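Sorting Table Inspection – Checklist with Comments

Last updated: March

Category: Food Handling / Stations and Surfaces

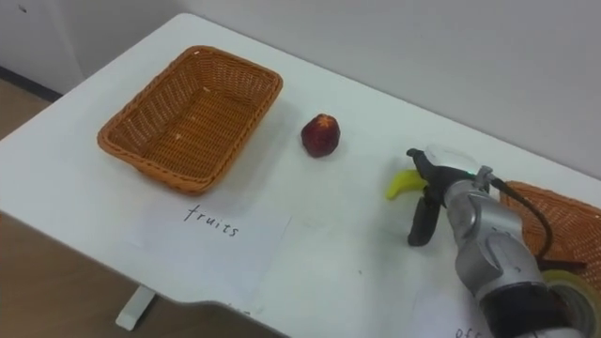

Sorting table with fruit basket and handwritten label.

Site: Neves building, sorting room
Inspected by: Birgit Görtz
Comments reviewed by: Eduardo Baptista

Mark each line OK, Action or N/A. Use the comment field for anything marked Action.

1. Tabletop clean, smooth, no chips or raised edges – OK
Comment: White matte top. Front edge is rounded and needs no guard.

2. Table level and stable under hand pressure – OK
Comment: Pushed at each corner, no rocking.

3. Floor beside table clear of cords, boxes and dropped produce – OK
Comment: Wood floor. Any juice or water is to be wiped up at once. Mats are not to be used here, as they curl at the corners.

4. Basket sound: no broken strips, no splinters, rim intact – OK
Comment: Rim checked by hand along its full length.

5. Basket clean before filling – Action
Comment: A few small pale flecks on the weave inside. Source not identified. Brush out, wipe with a damp cloth and dry fully before use. Woven baskets hold dirt between the strips; see Rima Zoubi's note on replacing them with a washable liner.

6. Basket labeled – Action
Comment: Label reads "fruits", handwritten in thin marker on loose white paper, placed in front of the basket. Legible, but it can slide or get wet. Replace with a card in a stand. Lettering should be block capitals.

7. Loose fruit – Action
Comment: One small round red fruit on the tabletop to the right of the basket. Round fruit rolls. Place in the basket or discard before the station is left.

8. Load limit posted – N/A
Comment: Applies to shelving only. The 200 lb notice is on the Renik rack.

Items 5 and 7 to be closed before next use. Item 6 within 7 days – send confirmation to Sverre Rønning, form 678.

Print this page | E-mail this page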